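Sunday, late, feet up

Well, I finally did the play food. I have been saying I would since before Erken moved its toy swap to the spring, and today it rained so hard that I had run out of excuses by breakfast. Two cups of coffee, radio on, off I went.

The plan (such as it was) was to get everything out on the big white table and see what we've got before the Trirnstead playroom opens again. I swear that stuff breeds in the bins. Plates in with the trains, fruit in with the dress-up shoes, you name it.

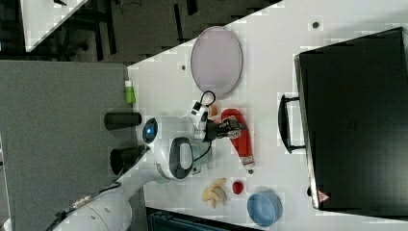

My rule for today was that a thing had to earn its spot in a pretend meal, or it went in the bag for Wuston. I started with breakfast, my favorite meal to fake! The big oval plate in that pale lavender gray is a definite keeper, it makes even a lonely bit of food look like brunch, and I kept the light blue bowl and the little red cup to go with it. The red spatula stays too, end of discussion. I have flipped more invisible pancakes with a red spatula than I care to admit.

Then I got sidetracked, of course. I went looking for a lid and ended up on the floor with an old Govindasamy catalog, reading about a 1000 piece wooden market stall that I do not need and have no space for. That ate 30 minutes. The lid is still missing, and I'd like it noted that I found three socks.

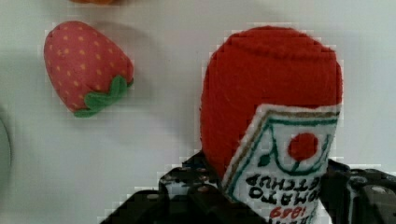
Back to work after that, and on to the soft stuff, which I'm hopeless about. I can be very strict with plastic, but give something a bit of stitching and I fold right away. Just look at the ketchup, with that tomato embroidered on the label and the teal stitching around it! And the strawberry has its own floppy felt leaf cap with all the little points. Neither one is going anywhere near the Wuston bag. I want a basket just for the plush groceries, a low one, so the smallest kids can dig around without tipping the whole thing on their heads.

By then it was getting dark and I was hungry for real food, and all I could think about was fries.

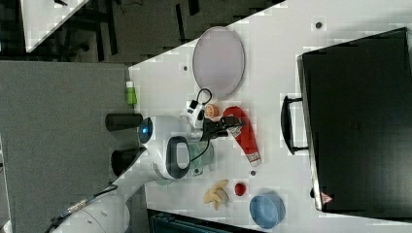
So I quit with the sorting maybe half done. The Wuston bag has hardly anything in it (oops) and I still need to write labels for the bins, the big ones with pictures on, and ask at Trirnstead if we can have the shelf by the window. Grilled cheese for dinner, with too much ketchup. More tomorrow if my knees allow it.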